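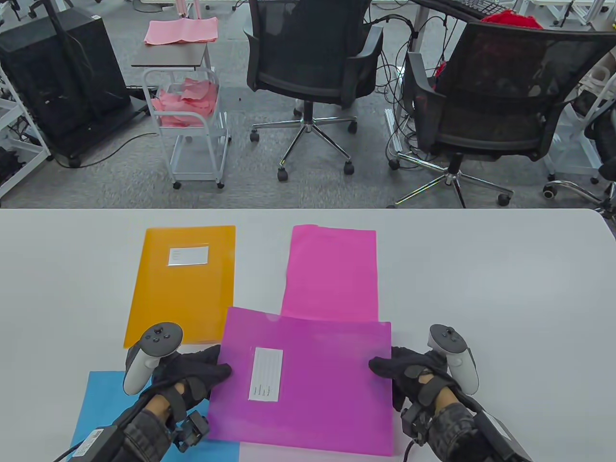
Plastic folders, one color per bill.

Drukoline review: a bill tracker I open before my email

I have followed our statehouse for a long time, first for a neighborhood newsletter in Ulatwood and now for my own small site, and my method until this spring was a browser with far too many tabs and a lot of printing. Then Wagner Barbosa, who edits the newsletter now, sent me a link to Drukoline with no message except "try the amendments page." So I did, and I've been boring my family with it ever since.

Drukoline is a bill tracker made by a small company called Heken. You tell it which bills you care about and it follows them through committee, floor votes, the other chamber and so on. Plenty of services do that much. I've used four of them, two of them paid, and they were fine. You got an email saying a bill had been "referred" or "reported" and then you went and dug up what that meant by yourself. Drukoline does the digging, and it does it well enough that I've changed how I spend my mornings.

I used it for the whole of the session that just ended, on a laptop and on an older Android phone. I pay for the personal plan out of my own pocket.

The amendments page

Wagner was right to start me there. Pick any bill and you get the current text with every change marked in the margin, who offered it, when, and whether it was adopted, withdrawn or left hanging. Click on an amendment and the page slides to the paragraph it touches. Click again and you see how the paragraph would read if it passed. I can't tell you how many evenings I've spent with a bill open in one window and an amendment in the other, hunting for "page four, line eleven, strike 'shall' and insert 'may'."

The best test was House Bill 3954, the property tax bill that ate most of our session. If you followed it at all you'll remember the Cavalcanti amendment, the one that moved the phase-in date and held up the whole package while a handful of members of the majority party refused to vote for a rule without it. There were several versions of that amendment floating around and people at town meetings were arguing about different ones without knowing it (I was one of them!). In Drukoline I could put two versions next to each other and see that a single sentence on assessment caps had gone missing between them. I found it over a cup of coffee. The old way, I'm not sure I would have found it at all.

Counting votes

There is a page called Whip Sheet, and this is where I lose whole afternoons. It lists every member of the chamber with a space next to each name where you put your own guess: yes, no, leaning, no idea. As members make public statements you can paste in the link and a note. The sheet keeps a running tally and shows you how many votes the bill can lose and still pass.

It makes no predictions of its own, and I love that. Everything on the sheet is something I put there, so when I'm wrong I can go back and see why. On 3954 I had two members down as firm yeses on the strength of what they'd said at a county breakfast, and both of them voted to send it back to committee. My note said "sounded sure." I now write better notes.

The sheet also remembers past votes, so you can sort the members by how often they've broken with their own leadership. For anyone interested in how a small group inside a majority gets its way, that sort button is worth the subscription. You start to see who holds out early and settles cheap, and who keeps quiet until the last day.

Alerts that I have left turned on

I switch off notifications on nearly everything. With Drukoline I've kept them, mainly because you can set them by kind of event. I have mine on for hearing notices, new amendments and floor calendars, and off for cosponsors, who in our state get added by the dozen and mean very little. Hearing notices came to my phone a few minutes after they went up on the official site. During the last week of session, when a committee posted a hearing late in the evening for the next morning, that was the difference between me being in the room and me reading about it.

You can also follow a phrase instead of a bill. I follow "homestead exemption" and "special district." The second one turned up a couple of lines buried in a transportation bill I'd never have opened.

Fiscal notes

I expected to skip this part. Fiscal notes are dry and ours are posted as scanned pages, sometimes crooked ones. Drukoline turns them into readable text and puts the dollar figures in a table by year, with the scan alongside so you can check. I checked a lot of them. I found one table where a column had slipped over, reported it with the little flag button, and got an answer from Everaldo Mendonça at Heken the same afternoon. It was fixed by dinner. He also asked me what else I used fiscal notes for, and we had a nice back and forth about how hard it is to compare a note on the original bill with the note on the amended one. A button for exactly that appeared a few weeks later - I don't claim credit, but I was very pleased.

What could be better

The phone app is a step behind the website. You can read the Whip Sheet on it but editing means poking at tiny boxes, and side-by-side text is hopeless on a small screen. I use the phone for alerts and leave everything else for the laptop.

Private notes are limited to 600 characters each. Most days that's plenty. On a long hearing it isn't, and I end up splitting my notes into pieces, which get shown newest first, so you read them backward.

Search is quick but fussy. It wants the bill number with the chamber in front of it, and if you leave that off you may get a bill from an older session. I've been caught by this more than once. It would help if the session year were bigger on the page.

Export works, though the spreadsheet tops out at 3000 rows. A single session of votes for one member fits easily. If you want the whole chamber you have to pull it in pieces and stitch them together. Wagner, who likes a big spreadsheet more than I do, grumbles about this one.

And local government is thin. County commissions are there in a bare-bones way, agendas only. School boards and city councils aren't there yet. I'd use it twice as much if they were.

Who it suits

If you check on one bill a year, the free plan is fine and the official site might be too. If you write about a legislature, lobby for a small nonprofit, sit on a town board that has to live with whatever gets passed, or just find this stuff as gripping as I do, get the personal plan and start with the amendments page. Give yourself an evening to set up the alerts properly. The defaults are set to send you everything, and I think some people will quit in the first week for that reason alone, which would be a pity.

One tip for the Whip Sheet: make a copy before every floor vote and keep the old one. The program saves your latest guesses and writes over the earlier ones, and the earlier ones are the fun part to look back on.

I still print. A long bill is easier on paper, with a pen, and I doubt that will change. But I print one clean copy of the version that's really up for a vote, with the adopted amendments already folded in, and I know which version it is. For the tax package I used to have almost a full drawer. I'm renewing for next session, and in November I'll be loading the prefiled bills the evening they come out.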